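Luvbridge Grappling and Movement Centre
Coaching Workshop Notebook - May, evening entry
Entered by: B. Hagedorn, for the coaching group

Carried over from the previous entry: the grip-fighting block for the intermediate class was to be revised before the end of term. L. Holmgren and the undersigned met on the mats at 6:40 pm, after the juniors had cleared, and worked through the proposed order of drills. The revised order is recorded below so that whoever takes the class next can follow it without a separate briefing.

Present: Liv Holmgren, Birgit Hagedorn, four senior students who agreed to be drilled upon. Two were in the gi throughout. The other two changed to no-gi for the second half.

Drill A. Collar and sleeve, standing. The existing format was five minutes continuous with a change of partner at the bell. It was found that the second half of each round produced very little. Students settled into one grip and waited. The round has been shortened to 90 seconds with a full reset whenever both grips are lost. Liv is of the view that the reset should be called by the coach and not left to the pair. This was adopted for the trial and should be reviewed.

Drill B. Grip breaks from closed guard. No change to the techniques taught. The two-on-one break remains first, followed by the hip-escape break. Students with a wrist complaint are to work the hip-escape version only. The centre's intake form now has a line for this, and coaches are asked to read it before pairing.

Drill C. Open hand to closed hand. This is the new item. The partner in top position keeps both hands open until contact is made at the elbow, and only then closes. The purpose is to discourage the habit of reaching with a fist already half made, a fault noted in most of the intermediate group. The first attempt was poor because the instruction was too long. On the second attempt the instruction given was "open until the elbow" and both pairs understood it at once. That wording is to be used from now on.

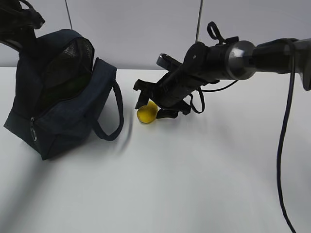 Arm over the white tabletop, gripper open at the yellow ball.

Drill D. Hand conditioning, seated. Ten slow squeezes per hand, then finger extensions against a light band. The Onier bands are adequate for adults but too stiff for the teenagers who have moved up from juniors. Lighter bands to be priced through Carrilho with the next order of mat tape. Until they arrive the teenagers may do the extensions unloaded.

The full circuit, A to D, ran to 41 minutes including water. The slot available is 50, leaving enough for a proper explanation of Drill C but not for an added round of positional sparring. Liv would prefer to drop one of the two water breaks. I have not agreed to this. The upstairs mat area is warm in the evenings even at this time of year, and the younger members of the class do not reliably ask for a break when they need one.

Observations on individual rounds

Second pair, Drill A: the taller student won nearly every sleeve grip by stepping in on the outside foot. This is good work, but it meant that the partner had no opportunity to practise anything except retreat. Where there is an obvious difference in reach, the coach should give the shorter student the first grip.

First pair, Drill B: the bottom student was breaking with the arms alone. Corrected by having the student place both feet on the hips before touching the sleeve. Improved over the next several repetitions, then returned to the old habit when tired. To be watched.

No-gi version of Drill A: wrist and triceps control substituted for sleeve and collar. It works well enough. The 90-second limit seems too generous without the jacket, and one minute may be better. Not tested.

Matters affecting the Veltgate interclub

Veltgate has confirmed that the visiting squad may number up to 15 and that the rounds will be four minutes in length. Our intermediate students have been training at five. It is proposed to move all live rounds to four minutes from the next class, so that the pacing is familiar well before the day. Liv will inform the evening coaches. The morning coach has already been told.

Students attending must bring a jacket that meets the sleeve-length check. Two of our loan jackets have shrunk and will not pass on an adult. These have been moved to the junior rack and should not be lent out for the interclub.

There remains a question as to whether first-year white belts should be entered at all. My own position is that they may attend and take part in the shared warm-up, with entry to the rounds at the discretion of the coach who sees them most often. Liv would enter anyone who has completed the breakfall module. No decision has been recorded - to be raised again when all coaches are present.

Housekeeping

The seam between the third and fourth mats on the window side has opened again. Taped for this evening. The tape should be checked before any throwing is done on that side.

The round timer is losing its setting when it is switched off at the wall. Please switch it off at the unit.

To do before the next entry:
Liv - write out Drill C on the whiteboard card, in the short wording.
Birgit - band prices, Carrilho.
Birgit - send Veltgate our numbers and the weight ranges.
Either - try the one-minute no-gi round and note the result.

Finished 8:15 pm. Mats mopped, side door locked.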